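Dye room notebook: fading test on the checks, continued
Saturday, September 18, 2021

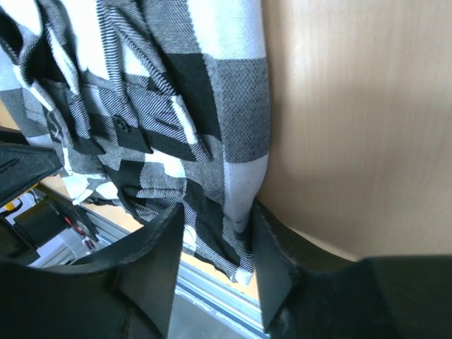 Where we are

Okay, so the window strips came down this morning and I'm finally caught up enough to write. Marisol had the kettle on when I got in (bless her) and we spent the first hour just laying swatches out and arguing. The walnut and the logwood are the two I care about. The madder I'd given up on after the July batch, but more about that in a minute.

Set one, logwood gray on cotton. The half that sat under the card is still a proper cool gray, nearly blue. The half that got the sun has gone brownish, and I don't love it. Wekesa says it looks like old piano felt and that he would buy a jacket in it. Fine, Wekesa. The strips with the heavier iron dip held up better, but the cloth feels harsher when you rub it between your fingers, so I'm not ready to call that a win. Tore one by hand to see, and it went easier than I expected. Need to do that properly with a control.

Set two, walnut. Barely moved! I had to put the covered and uncovered halves edge to edge by the door to see any line at all. I used the hulls from Dalibor's bucket, the one that's been sitting by the back step since last fall and smells like a pond. He is insufferable about it now. If we want the same color again we should get another bucket going in October, when the nuts come down, and somebody please put a LID on it this time.

Set three, madder. The good news is that it's red. The July batch came out that sad salmon color and I blamed the roots, but I think I just let the pot get too hot. This time I kept it low and slow for two hours and stayed in the room, which meant eating lunch over the sink. Worth it. Faded a little in the window, evenly, and I can live with that.

Stuff that went wrong

Lot 2242 of the cotton didn't scour clean. There's a waxy patch near the selvedge that shrugs off everything, and it shows up worst in the pale grays. I set the rest of that bolt on the bottom shelf with a note pinned to it. Please don't use it for samples. Rags are okay.

Also, I ran out of soda ash halfway through and borrowed from the Kimport tub, then found the tub's label had washed off. It behaved like soda ash. I've relabeled it but put a question mark on there until Diệp can check the pH with her good strips.

Colors for the check

We still have to settle the yarns for the Nirnamar order. My vote is walnut for the dark, the light-iron logwood for the middle, and leave the pale one undyed. Tùng wants a bigger check, 15 ends wider per block, and he may be right, because the small ones go to mush from across a room. I'd like to see 12 inches of each on the loom before anybody commits.

To do
Tear test with a control strip
Wash test, warm and cold, same soap
Ask Marisol where the other big strainer went
New swatches up in the south window before I leave today, cards clipped on BOTH ends so they don't flap open again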